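# The hands stay, the lifting goes

The packing hall of Kadari is quiet at six in the morning, and the shift leader likes it so. She has worked for the fruit company since before the first sorting line came, and she asked me not to print her name. "Write what I say, it is enough," she told me.

In March the company bought an automatic line from Rudier. It moves 900 crates in a shift. Before, people carried them. "My back is thankful," she said. "My head needed more time. When you carry, you talk with the others. When you watch a screen, you are alone with it."

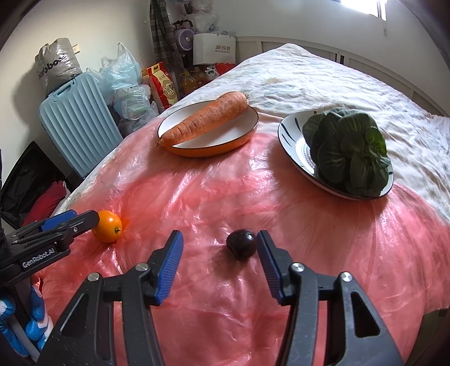
She lost no one from her team of 10, but their jobs are different now. Two went to maintenance, and one learned to write the work orders for the machine. The older packers were afraid of the training, she said, and she was afraid together with them. "They gave us a manual of 302 pages. I read it at home, in the kitchen, with a pencil. Half of it was about safety, and this half was good."

I asked what the machine still does badly. She answered quickly. "Soft fruit. A carrot forgives you. A plum does not. You must feel how much to press, and I cannot explain to an engineer how I know it."

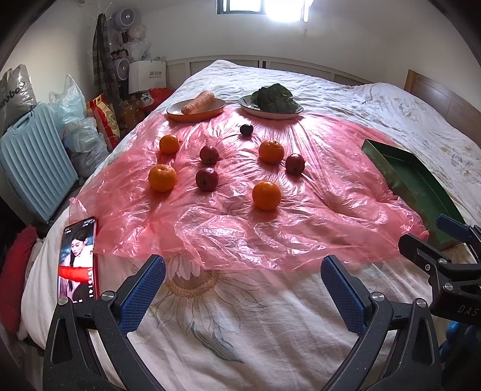
*Etum Nowicki*

The pay was the hardest part of our conversation. Packers used to receive a bonus for each full pallet, and with the new line this bonus had no meaning anymore. For one month people earned less while they worked the same hours. She went to the office with the pay slips on a Wednesday and came back with a fixed supplement. It is smaller than the best bonus was, but it comes also in the weak weeks.

"I don't want the old hall back," she said. "I want that they ask us before, and not after. The buttons were too high for half of my people. We could have told them this for free."

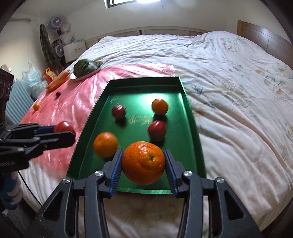

One packer from the late shift, who joined us for coffee, disagreed that asking would change much. In his opinion the company had decided already when it saw the price, and the meetings were only polite. He does like the new hours, he added, and he sleeps better than in the years of lifting.

The shift leader let him finish. Then she said that the buttons are lower now, and went to start the line.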